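Ploltdale Makers Help > Robot arms > Kits & add-ons

Bremel bin picking kit, worth it for a small shop?

Asked by Mared Eynon, 4 March 2026

Looking at the Bremel add-on kit (gripper, coiled cable, software license for a year). Quote is $1015 w/ the license, 736 without. We pack mixed small stuff, toys and odds and ends, out of soft bags. Sales guy says it handles "any container." Does it? Anyone running one on bags and not hard bins? Don't want to pay for a license I cant use.

3 answers

Pritchard
Depends what you're picking.

Studeo
Had ours since September. Hard bins, great. Bags, ok with work. Skip the license the first month, the basic grasp mode is in the cheaper one. Setup guide is bad, page on cable routing is plain wrong, leave more slack than it says or the wrist pulls on it at full reach. Support did answer my emails, slow tho. Also budget for spare finger pads, they dont come in the box.

kb_364

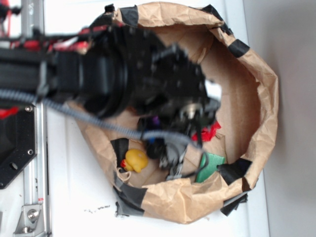

Soft bags are doable but the walls are your problem, not the gripper. Roll the top out wide and tape the rim down, we use black tape at several spots. Then start with a mixed load, something easy like the rubber duck plus flat stuff like the green piece at the bottom, so you see early what the kit is bad at. Flat things are the hard ones for us. My last run was 71 picks out of 100, mostly flat stuff missed. Slow the approach speed way down inside the bag. I'd get the 736 one and ask for a trial key, they gave me one when I asked twice.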